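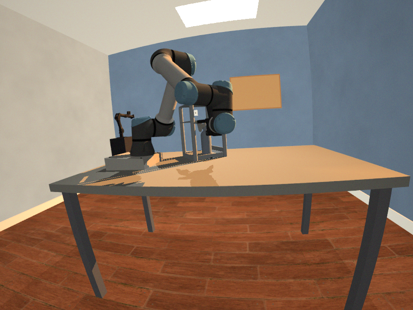
The Inari arm at the rack, in the simulator.

In March our small group of maintenance people was invited to the open afternoon at Tapsell in Pullenbridge. The programme promised a tour of the hall and coffee, and both were fine. But the part I want to report is the last hour, when two engineers showed us why their new cell, called Inari, was standing still with a red tag on its main switch.

The task of the cell is simple. The arm goes to a small open rack, takes a bottle and brings it to the packing table. Before the real cell was allowed to move, everything was tried in the simulator, where the model of the arm is placed on a wide table in a room with a wooden floor. They made 640 runs there. The picture on the big screen was so calm that I understood very well why everybody had trusted it.

In the real cell, the arm hit a post of the rack during the second week. It was on the way out, after a good grasp. The post bent, the bottle fell and broke, and the cleaning liquid ran under the fence to the walkway. No one was hurt. The shift leader wrote it in the fault book as number 2165, and we could read the page on a copy. I liked that they did not hide it from visitors.
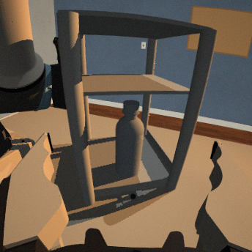 Text: Radmila Osvaldová
Maintenance planner, Fullbridge works

The bottle on the lowest level is the difficult one. The fingers must come in between the posts and below the middle shelf, and they must go out by the same narrow way. In the program, however, the way out was not the same as the way in. Someone had made it shorter to save time, and the wrist began to turn before the fingers were free of the rack. In the simulator there was still a gap. In the hall there was none, as the rack had been pushed a little at cleaning and it was not fixed to the floor.

When the engineers looked again at the old runs, they found 53 in which the gap at the post was smaller than their own rule allows. The simulator had written a warning each time, but the report page counted only collisions, so these runs were shown in green. I asked if anyone had opened the warning list before the start. The answer was no, and it was given without excuses.

The second fault was, for me, the more serious one. The contact stop of the arm did react, but late. The limit had been copied from an older cell of 2013, which carries much heavier goods. For a light rack this limit was far too high, and the arm kept pushing when it should already have been standing. The fence did its work, the limit did not.

They have now changed these things:

The rack is bolted down, and a pin shows if it has moved.
The arm leaves the rack by the way it came in, slowly, until the fingers are outside.
A small gap counts as a failed run in the simulator.
The contact limit is set for each cell and signed by two people.
There is a drip tray at the fence on the walkway side.

The red tag was still on the switch when we left at half past four. The new limit had to be measured with the real rack first, and the measuring device was away for calibration.

At Fullbridge we have two cells where the settings also came from an older machine. I have asked for the sheets of both – one has arrived, and the contact limit on it has no signature. We will go through it with the night shift before the next planned stop.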